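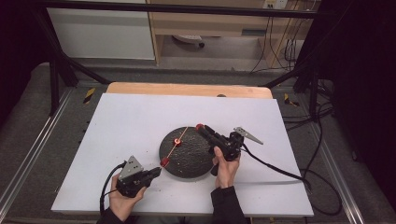
**tranura_mornings** wrote:
Okay, I have to rave about foot soaks before bed!! Three weeks in and I'm sleeping like I did in college. Warm water up to the ankles, a scoop of plain Epsom salt, 19 minutes (that's one side of a record I like), then socks and lights out. I used to lie there until 2 running through my to-do list, and now I'm gone before I finish the first item. The other half of it is having something fiddly for my hands while I soak - anything small and slow that isn't my phone. Who else does this?

**Min** wrote:
Me! Every night since July. I put 300 grams of salt in a dishpan and it's heaven. My heels have never been this soft.

**Cukby** wrote:
Love the habit, not sold on the salt. I did a week with and a week without and slept exactly the same. It's the warm water, I'd bet money on it. Save yourself the cash.

**Min** wrote:
@Cukby one week each is nothing though! And my heels say otherwise.

**Cukby** wrote:
Ha, fair, I can't argue with heels. Do you put lotion on after?

**Min** wrote:
...yes. Okay, it might be the lotion.

**Ashraful Weerakoon** wrote:
Please be careful with this one if you have diabetes or any numbness in your feet. My dad scalded himself because he couldn't feel how hot the water was. Test it with your elbow, or ask your doctor first. Otherwise I'm a fan, and I do mine with a crossword.

**tranura_mornings** wrote:
Oh no, your poor dad! Thank you, I'm adding that to my first post on the Stamwood board too.

**Geum-ok Tak** wrote:
My grandmother did this every winter with sliced ginger in the basin and never any salt. I still do! I go shorter than you, though - ten minutes and my toes are prunes. Does anyone do it in the morning? I tried once before work and nearly fell asleep on the bus.

**Min** wrote:
Ginger! Fresh or dried? I have both and the kettle's on.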